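Groups > Brorkivo Household Machines Circle > Minutes

17 November 2019
By Yaa Osei, minutes secretary

Print this page | E-mail this page

Present: Ismael Rezende in the chair, Yaa Osei taking notes, and the usual crowd around the long table, plus two newcomers who were made very welcome and given the good chairs. Apologies had come in from the Najjar family, who are moving house this month and send their love.

1. Minutes of the last meeting. Agreed, with one correction. The robot mop trial was in the hallway and the pantry, and I had left out the pantry. Sorry, all!

2. Can they do the chores yet? This was meant to take twenty minutes and took most of the afternoon, but it was such a good talk that I've tried to get down as much of it as I could.

Ismael opened by reading from the Zurnia newsletter, which says the home helper arm will be folding towels "before long." There was some laughter, as we read the same sentence aloud last year. He was fair to them, though, and said the floor machines have come a long way and that he hasn't pushed a broom in his own kitchen since spring. Floors, then, we were happy to call done, apart from stairs, rugs with fringe and anything the dog has been at.

Shop work came next. One of our newcomers packs shelves at Stulusero and told us about the picking machine there, which is wonderful with boxes and hopeless with bags. It logged 404 items in its first week before it was put back to boxes only. She doesn't mind working beside it, and she said the noise is what you notice most - a sort of sigh every time it lets go.

That brought us round to kitchens, and to the job that everyone at the table wanted taken off their hands, namely clearing up. A dishwasher washes, but a person still has to carry everything over to it. Ismael's view is that the clearing is the hard part, because a table after a meal is never the same twice. A paper cup wants a very light hold or it buckles, and half the time it's lying on its side anyway.

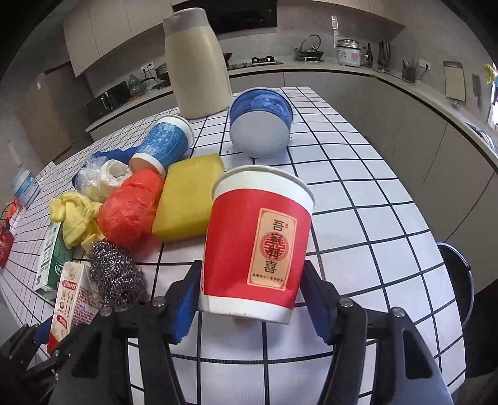 Then there are the soft things, which I argued are worse. A sponge at least keeps a shape, but a plastic bag scrunched into a ball has no proper side to take hold of, and a cloth is different every time you drop it. Somebody has to decide what is trash and what is going back in the cupboard, too, and we couldn't agree on that ourselves when it came to bags.

We took a show of hands on whether a machine could clear a family table within five years. It came out 6 in favor, with the rest doubtful and one person asking whose family.

3. Money. The fund stands at $2000. The arm we looked at last time is also $2000, so buying it would leave us nothing for repairs or for the cookies. Left until December, when Ismael will ask about hiring one by the weekend.

4. Any other business. Please bring your own mugs next time, and would whoever took home the blue extension cord kindly bring it back.

Next meeting in December, same room, same hour.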